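Notebook, Drullarwood workshop
2020-11-17 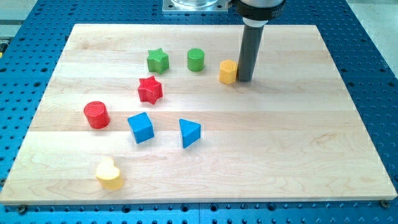

Board bolted to the blue table, with painted blocks in red, green, blue and yellow.

Back on the Feva Strait reading today. The aim is still a short paper on how the two governments have described each other's patrols in the strait between June and now, and whether the wording got harder before or after the fishing talks were dropped. I have the statements from both foreign ministries in one folder. The Drivow side publishes in full. The other side puts out summaries, and the summaries leave out the answers to press questions, so the two sets don't match well.

Read through the Drivow statements again from the start. In June the coastguard ships are "present in the area". By the end of the run they are "enforcing". I had marked the change as coming with the new minister, but it is already there in a statement issued under the old one. Corrected the table and left the old entry struck through so we can see what I did.

The port visit. Two ships were due to call at Drivow and the invitation was withdrawn. My notes had this as a protest over the radar station on the outer island. The text of the announcement doesn't mention the radar station at all. It says "scheduling". The radar link comes from the Sun, which had it from an unnamed official, and the later articles I have all seem to lead back to that one. Until there is a second source, it goes in the paper as a newspaper report and no more. Please don't cite the timeline on the shared drive for this point, it is wrong there too. I will fix it once the rest is checked.

Coding. Went over the word list. Dropped "regret", as both sides use it in everything, including the notice about the ferry timetable. Kept "provocation" and "unacceptable". Not sure about "concern". On its own it means very little, but "grave concern" only turns up after the collision. Coded them separately for now. This means doing the first batch over again, which I started after lunch and have not finished.

Distances. One statement puts the collision 43 nautical miles from the outer island and the other side says it was well inside the line. Both can't be right unless they are measuring from different points, and I think they are. The older charts use the lighthouse as the base point and the newer ones use the reef. Need to find out which chart each ministry works from before writing anything about who was where. If we can't find out, say so in the paper and give both figures.

Length. The section on the talks is over by 800 words. The background on the fishing agreement can go to a note. The part on the hotline has to stay, even though it was used only once that we know of, and the two accounts of that call differ on who rang first.

Still to do:
Finish recoding the first batch.
Ask the library for the June press briefings, full text and not the summary.
Check the translation of the word given as "warned". An older dictionary has it as "advised", which would change the reading of 3 statements.
Correct the timeline on the shared drive.
Base points: write to the chart office again, no reply to the last letter.

Left the marked-up statements in the top drawer with the word list on top. The version with green headings is the current one.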